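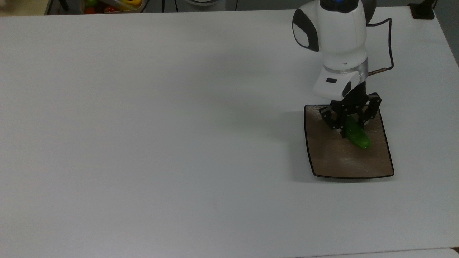 Eusebio Herrero pregunta si de verdad hacía falta gastar 400 euros en bandejas para enseñar a poner una mesa, y añade que en su casa siempre se comió del plato.

Enero
Por el equipo de Bustamante

La pregunta es justa y la contestamos en este informe, segundo del proyecto Plengate. De los 2.198 euros concedidos por Indover quedan 20, que guardamos con un cariño desproporcionado. Las bandejas rectangulares de borde negro se llevaron los 400 de la discordia. A cambio, el pepino deja de rodar hasta el suelo, que era nuestra principal línea de trabajo en otoño.

El rincón de servir ya funciona: mesa blanca grande, bandeja, y las piezas de colores en su recipiente al fondo. Elegimos la mesa blanca por consejo de Setovix y se ve todo muy bien – también las manchas. El ejercicio del pepino en la bandeja está terminado. El del tomate va con retraso, y el de la ensalada completa existe de momento en una hoja con muchas flechas.

Pendiente para el próximo trimestre: un segundo recipiente para las piezas, fichas de los ejercicios con letra legible y decidir si el pimiento amarillo va con las verduras o con los casos dudosos. Las actas recogen dos posturas firmes.

Pedimos permiso para pasar los 20 euros a la partida de limpieza.

Compartido 20 veces · 2 comentarios
© Bustamante · Contacto · Volver arriba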